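Prultholm Technical College Opens Hardware Refurbishment Course to Evening Students

Prultholm Technical College will open its desktop computer refurbishment course to evening students beginning in April, the college's Department of Applied Electronics has announced. The course was previously available only to full-time students in the second year of the electronics program.

The evening section will have 30 places and will run for 6 weeks, with sessions starting at 6:30 p.m. in the hardware workshop on the ground floor of the Probert Building. No earlier study of electronics is required. Applicants must be at least 18 years old and should be comfortable using a computer for everyday tasks.

Students will work on retired office desktops supplied by Bestex, a regional equipment recycler that has provided machines to the college for three years. Under the agreement, Bestex will deliver some 1000 used computers over the coming academic year. Machines that can be returned to service will be passed to schools and public libraries in the district, and the remainder will be taken apart for parts and metal recovery.

"Many of these computers need only modest work before they can be used again," said Mbali Chauke, head of the department. "Our students learn to open a case, identify each component and decide whether it should be kept, replaced or set aside. That judgment comes with practice, and the evening section will give more people the opportunity to acquire it."

The opening sessions cover safe handling, the removal of side panels and the layout of a typical motherboard. Later sessions deal with processors and their sockets, memory, power supplies, and drives and their cabling. In the final week, each student will rebuild one computer and complete a written service record — the same form used by the college's own technical staff.

Nest Prydderch, who coordinates continuing education at the college, said that tools and protective equipment will be provided and that students will not be asked to purchase parts. A fee reduction is available to residents who are currently seeking work.

Applications may be submitted through the college's Setell enrollment system or in person at the admissions desk. Places will be offered in the order in which completed applications are received.
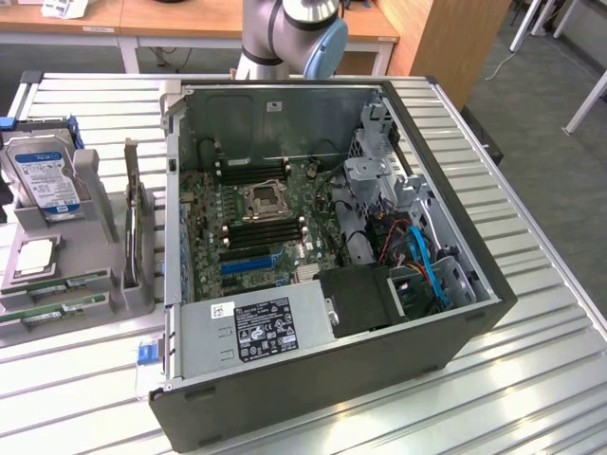
A desktop computer with its side panel removed, showing the empty processor socket, memory slots and power supply.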